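The Layer Between Seeing and Moving
At Pullholm, a small software team is rewriting the part of the robot that decides when to wait

Most of the code that runs a sorting robot is concerned with motion. A smaller share, and in the view of the engineers at Pullholm the more troublesome one, is concerned with the moments before motion: which arm should act, on what evidence, and how long that evidence may be trusted.

The institute's manipulation software group has spent the better part of two years on this question. Its planner, called Erov, takes in object estimates from the perception system and issues commitments to two arms whose hands have little in common. A parallel gripper can be described to a planner in a few lines. It has a width, a closing direction and a force limit. A hand with four fingers and a thumb offers many more ways to take hold of the same object, and each must be checked against the rail, the bins and the other arm.
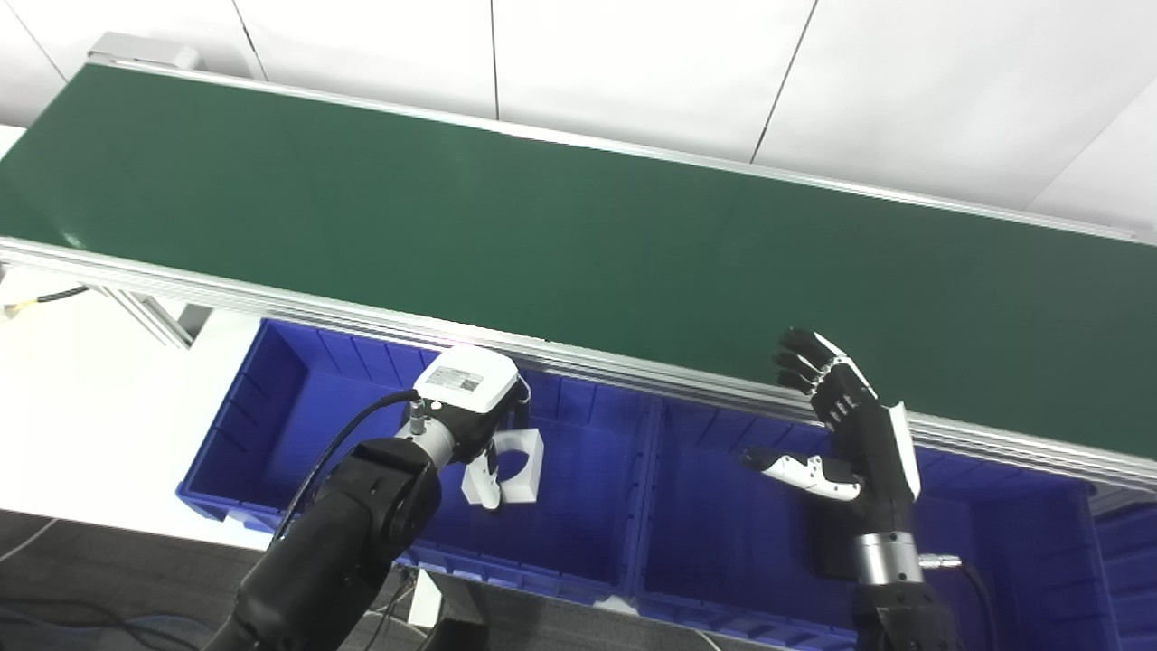 The two-arm sorting cell at Pullholm, with a gripper on the left arm and a dexterous hand on the right.

Earlier versions of Erov treated the two sides alike. Every candidate grasp went into one list, was scored and was sent to whichever arm ranked first. The method was simple to maintain, and it served well enough while both arms carried grippers. Once a hand was fitted on one side, the list grew to as many as 2,000 candidates for a single item. Planning time rose with it, and items traveled out of reach while the software was still ranking.

The present design divides the work. A first stage, which the group calls the allocator, assigns each item to a side using only its size, its estimated path and the bin it is bound for. A second stage then generates grasps for that side alone and stops at 65. Rajitha Gamage, who leads the planning work, set the limit after a long series of replayed trials in November. Raising it further improved the chosen grasp so rarely that the added delay could not be justified.

Replay is central to how the group works. Each run of the cell is logged in full, including the camera stream, joint positions, planner decisions and the time at which each message was sent and received. The logs are stored with a tool named Tessier, which can feed them back through a new version of the planner as though the run were taking place again. A change to the code is not loaded onto the arms until it has passed 1,000 replayed picks with no violation of the clearance rules.

The practice has limits, and the group's internal reports are frank about them. A log records what happened when the old planner was in charge. If the new one would have moved the left arm first, the recorded images no longer match what the cameras would have seen. Tessier marks such runs as diverged and sets them aside for simulation. In the most recent review, 207 runs were marked in this way, and most were traced to a single cause: the two arms approaching neighboring bins at the same time.
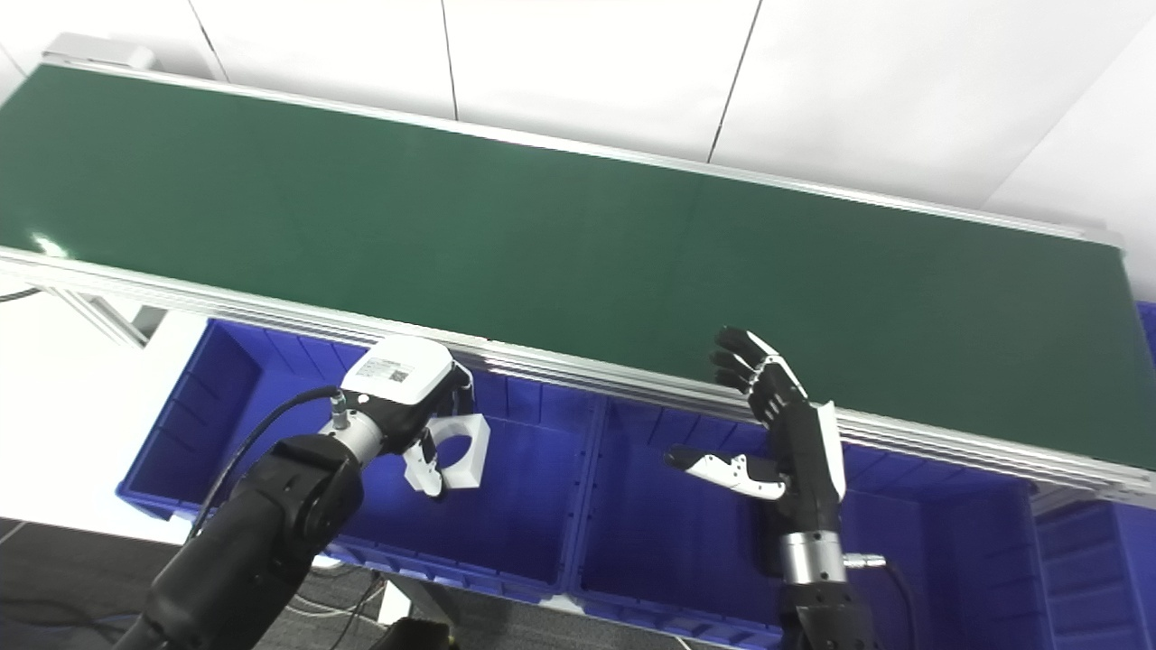

On that point Gamage remarked that the arms were never the slow part, and that most of the waiting came from a lock she had written herself and had been too cautious to remove. The lock reserved all of the space over a bin for one arm until its movement was finished. Its replacement reserves a narrow volume along the planned path and releases it in sections as the arm withdraws, so that the second arm may begin its approach sooner.

Perception has required a similar revision. The camera system used to report an object's position as a single value, and the planner accepted it as fact. It now reports a position together with a time stamp and a measure of doubt, and the doubt grows with each moment that passes without a fresh view. An arm that blocks the camera's line of sight to the belt will therefore make the planner steadily less willing to act on what lies behind it. When the value passes a set threshold, Erov moves the arm aside and looks again.

Vundero, the firm that supports the cell's control software, has asked for the reservation scheme to be made available as a separate module. The group has agreed in principle — subject to a rewrite of the documentation, which still describes the old lock.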